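Visit to the Dudlow feeder terminal

Members of the port users' group visited the Dudlow terminal in March as guests of the operator, Soltero. The party of 14 was received at the gatehouse at 9.30 a.m. and given a safety briefing before proceeding to Berth 3.

Discussion centred on the feeder service run by Delić, which now calls at Dudlow every seven days. Soltero reported that two further reefer rows will be brought into use before the summer fruit season.
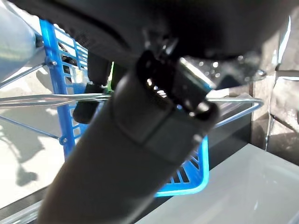

Gripper and blue slotted basket.

The afternoon was given over to customs clearance and to the haulage booking system supplied by Arell. Members asked for longer gate hours on the eve of public holidays, and Soltero undertook to reply in writing.

Last updated: March
Print this page | E-mail this page
This site uses cookies. Accept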